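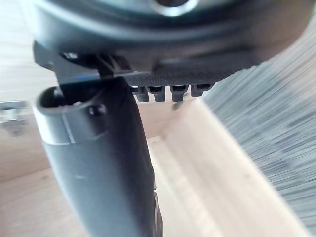

About Stimance

Stimance is a contract textile testing laboratory in Heywood. We test woven, knitted and coated fabrics for mills, garment makers, upholstery suppliers and importers. The laboratory does not manufacture, sell or broker fabric, and it holds no financial interest in any company whose material it tests.

The business was started by Gadisa Ejigu, a textile chemist who had spent the earlier part of his career in dyehouse quality control. The first service offered was colorfastness to washing and rubbing. Physical testing was added when customers began sending the same lots elsewhere for tensile and tear results and asked for both to be reported together. Gadisa remains technical director and signs off on all changes to test procedures.

Liya Kumsa is laboratory manager. She is responsible for scheduling, staff training, equipment calibration and the sample archive. Questions about an open report should be addressed to her office, with the report number in the subject line.

What we test

Work is divided between 3 sections.

The wet section handles colorfastness to washing, water, perspiration and dry cleaning, along with dimensional change after laundering. Changes in shade and staining of adjacent fabric are graded by two trained assessors working independently. If the two grades differ by more than half a step, a third assessor grades the specimen and all values are kept on file.

The physical section handles tensile strength, tear strength, seam slippage, abrasion, pilling and mass per unit area. Specimens are conditioned in the standard atmosphere before testing. Fabric that arrives damp, creased under load or rolled too tightly is given a longer rest period, and this is noted on the report.

The composition section handles fiber identification and quantitative analysis of blends. Microscopy is used first, followed by chemical separation where the fibers present allow it. Blends of closely related fibers are quoted separately, as they take more bench time.
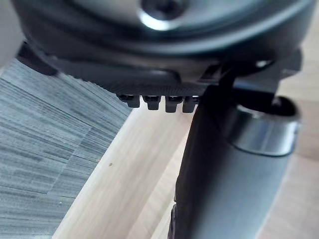 Samples and turnaround

The minimum sample for a standard package is 300 grams of fabric taken across the full width, excluding the first meter of the roll. Finished garments can be accepted, but seams and panel sizes may limit which tests are possible. Samples should be labeled with the lot number, face side and warp direction. Unlabeled samples are held until the customer confirms the details in writing.

Standard turnaround is counted from the working day on which a complete sample and a signed request form have both been received. Abrasion testing to end point can take longer than the rest of a package, and interim results are issued on request. An express service is available for washing and rubbing fastness only.

Remnants are kept in the archive for 44 weeks after the report is issued and are then discarded. Customers who need material returned should say so on the request form. Return shipping is charged at cost.

Reports and records

Each report states the method, the conditioning atmosphere, the number of specimens, individual results and the mean. A pass or fail statement is given only when the customer has supplied a specification. Results apply to the sample as received and should not be taken as a statement about the whole lot unless the sampling was carried out by our staff.

Reports are issued through Plalport, our customer portal. The archive held 2897 reports at the last count in July. Amended reports carry a suffix letter and replace the earlier version, which stays visible in the portal and is marked as withdrawn. Account administrators can add or remove users without contacting the laboratory.

Premises

The laboratory moved to its present unit from Rekdale when the conditioned room there became too small for two tensile benches. The current building has a separate goods entrance for rolls. Deliveries should be made to that entrance, and drivers should ask for sample reception. Customer visits and witnessed tests are by appointment.

Test fees are set out in the price list in Plalport. Customers without an account can request a copy from the office.

Page last reviewed Aug 13, 2026.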